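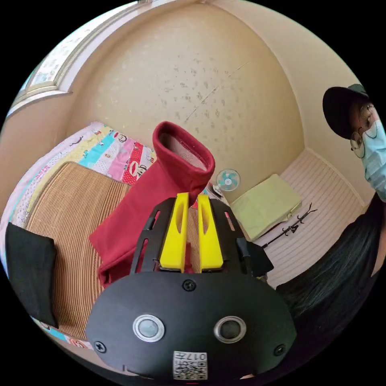
Vinh Mai says a good rulebook for this work should fit on one side of paper, and that he gave up on the first draft of the Erero code when he reached the glossary. He has a point, and the people at Erero took it. The version that came out in August is a single folded sheet, and I have been carrying it about like a fan with a signed programme.

The code covers a corner of robotics that has grown up without much written down. A person takes a gripper by the handle and does an ordinary household job with it, folding a shirt, say, while a camera on the tool records everything. Robots learn from the recordings. Anyone who has spent an afternoon doing it will tell you that cloth is the hard part (and the fun part!). A mug keeps its shape. A red sleeve across a sleeping mat and a cartoon-print bedspread can lie in a thousand ways, and the fingers have to find the bit worth holding.

Five rules, then, and I like all of them.

The first is about people. Anybody who may come into view is asked beforehand, and asked again if the session moves to another room. With a very wide lens this takes in far more of the room than beginners expect, right out to whoever is standing off to one side in a cap and a face mask. Koller, which trains operators in Retiritz, now has newcomers walk a slow circle round the camera while a colleague calls out the moment they appear on the screen. I tried it and was sure I was well out of the way. I wasn't even close.

The second is about the tool. Every unit carries its number and a code on the back plate, and the same number goes in the log before the first take. It's dull stuff, until a batch comes back with the finger positions slightly off and you want to know which gripper to pull. At Usico they once went through 593 recordings by hand because two units had been swapped over lunch. Gunārs Lill was on that job and still talks about it with a sort of wounded pride. "We found them all," he told me. "I would not like to find them all again."

Number three deals with the start of a take. The gripper is held open and still, the cloth is left as it fell, and nobody tidies. I love this one. The urge to straighten a garment before you begin is so strong that experienced folders do it without noticing, and the code asks a second person to watch for it. Beds and floors are fine as they are, patterns and all. A robot that has only ever met a plain white table is in for a shock when it meets a family bedroom.
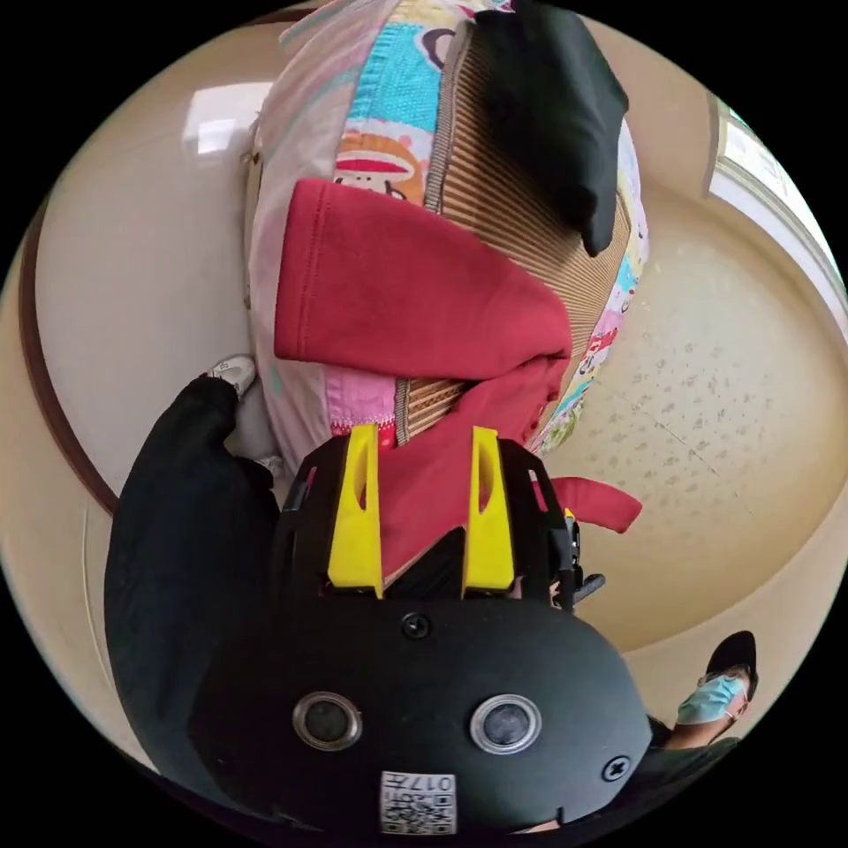

The grip and the pause

Rule four is the one that started the arguments. It says the operator should close the fingers on the cloth once, lift, and carry on, and that a bad grip stays in the recording with a note beside it. Earlier house rules at Koller had people delete any take with a fumble. Lill was firmly against deleting. His view is that a machine which has never seen a fold slide out of its fingers won't know what to do about it, and that 100 perfect takes teach less than a mixed bag honestly labelled. Mai disagrees in part. He would keep the fumbles but put them in a separate folder, and the printed code lets a team choose, provided it says which it chose.

What counts as a fumble is still a bit woolly. The sheet offers two short examples, both with towels, and I'd have liked a sleeve and a trouser leg as well. Usico has written its own page of these and is happy to share it.

Rule five is about the operator's wrist. Breaks come on the clock whether or not you feel tired, and a single take may run for up to 30 seconds before the tool goes down. Bunched fabric pulls at the fingers more than you'd guess and the hand tightens to match. I did an hour in Retiritz, stopped when told, and could still hold a pen afterwards.

Where it goes next

A revision is planned, with a section on washing the cloths between homes and another on children's rooms, where the consent wording needs more care. Erero is taking comments by post as well as email. Mai has already sent his, on one side of paper.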